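Toalha verde, molas metálicas e florinhas amarelas

Ando há semanas para escrever sobre a mesa da oficina e hoje, com o café ainda ao lado do teclado, é que vai ser!

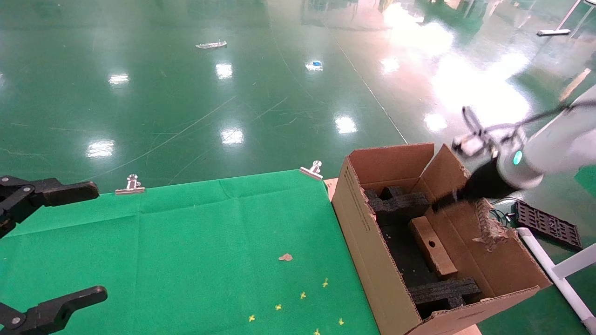 Ákos Bíró é da opinião de que toalha em mesa de trabalho é um disparate, que escorrega, que apanha tudo e que mais vale o tampo à mostra. Escreveu-me isto a propósito do post anterior e eu li duas vezes, porque há um ano teria dito o mesmo. Mas, Ákos, experimente prendê-la! As molas metálicas, daquelas de prender maços de papel, mudaram a minha vida (a minha vida em cima da mesa, pelo menos). Pus duas no lado de lá e o pano deixou de fugir quando arrasto o braço por cima dele.

O verde foi uma escolha de impulso. Fui à Rullitz à procura de um cru discreto e saí de lá com o verde mais vivo que tinham, e ainda bem, porque o amarelo das pecinhas salta à vista. São minúsculas, umas estrelinhas ou florinhas, conforme os olhos de quem as vê (eu digo flores, a minha irmã diz estrelas e não vamos chegar a acordo). Num tampo claro andava sempre à procura delas com a ponta do dedo. No pano verde ponho-me a compor um arco, desfaço, volto a compor, e quando dou por mim passou a tarde.

Os vincos ainda lá estão, bem sei. Passei o pano a ferro uma vez, dobrei-o para o trazer e as marcas voltaram todas. Já decidi que não me ralo. Para colar e montar coisas grandes faria diferença, para isto não faz nenhuma. O que me incomoda mais são as migalhas e os restinhos, que num verde destes se notam logo. Sacudo-o ao fim do dia, lá fora, e no dia seguinte há sempre mais qualquer coisa.

E depois há o chão! Também é verde, mas escuro, de epóxi, tão brilhante que as luzes do tecto aparecem lá em baixo em rectângulos brancos. Quando aluguei o espaço no Grirnmont achei-o frio, com ar de garagem de hospital. Agora gosto imenso. Tem riscos finos e marcas de arrastar coisas, e continua bonito. Varre-se num instante, e uma florinha que caia vê-se melhor se me baixar e olhar rente, contra o reflexo. Recuperei assim uma quantidade delas que já dava por perdidas.

Por falar em quantidades, fiz o inventário em janeiro, com muita paciência e uma balança de cozinha a ajudar: 3.044 peças entre todas as cores, das quais 1.826 amarelas. Sim, exagerei na encomenda. A ideia é usar as amarelas no painel grande, que no desenho leva até 2.088 flores, por isso ainda vou ter de misturar outro tom nas bordas. Estou a pensar num laranja muito claro, ou então num branco sujo. Aceito palpites!

Para guardar, uso caixas Fider, as baixinhas, com a tampa que fecha mesmo. Tentei frascos e não gostei, é preciso virá-los e sai tudo de uma vez. Só tiro para a mesa uma pitada de cada vez.

No próximo post mostro a cola Rajput, que me recomendaram para tecido e que ainda nem abri. Se alguém já a usou em feltro, diga-me quanto tempo demora a secar, que a embalagem não explica nada.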